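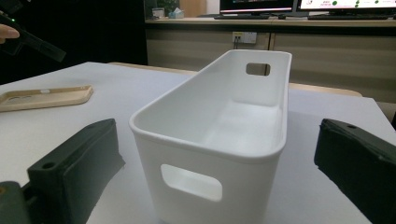

Notes for the gripper upkeep talk, Mirnska workshop, June

Opening. Say hello, thank Flimley for the room. Then straight in: I love this job! Twenty minutes on looking after a two-finger hand-held gripper, and most of it is pads and screws.

Where we are. The Plinulness tool has logged 1754 grasps since it was put together, and 1737 of those held first time. Let people enjoy that number for a second. Then tell them that 16 of the 17 misses came on the same worn set of pads. (Pause here, somebody always laughs.)

The pads. Dark, soft, a bit of give when you press with a thumb. They pick up dust from cardboard and a greasy film from hands, and once that happens a smooth plastic wall slides right out. Damp cloth, no solvent, let them dry with the fingers open. I do it every morning before the first bin and it takes less time than the coffee machine.

Swapping pads. We swap at 1000 grasps, even when they look fine. Peel from the tip end, slowly. Scrape off the old glue with a plastic card. Press the new pad down from the middle outward and leave it overnight. Change both sides together! One fresh pad and one tired pad will twist a light bin every time, and it's a lovely thing to demo if there's time.

Screws. Mark each head with a paint pen so you can spot a turned one at a glance. Snug, then a touch more. If a finger rocks when you wiggle it, stop and find out which screw it is before doing anything else.

Opening check. Squeeze, release, watch both fingers come all the way back. A slow one usually has grit in the slide. Brush first, oil second, and only a drop. Someone at Gentile flooded theirs and the pads soaked it up, so that was two new pads and a long afternoon.

Test pick. Empty bin, light grip on the side walls, lift a hand's width, set it down. Do it 20 times. Listen as much as you look, a dry click means a loose finger and you'll hear it well before you see it.

Hand the spare tool round now, with the old pads in a bag so people can feel the difference.

Questions. If they ask about battery life, point them to the sheet by the door.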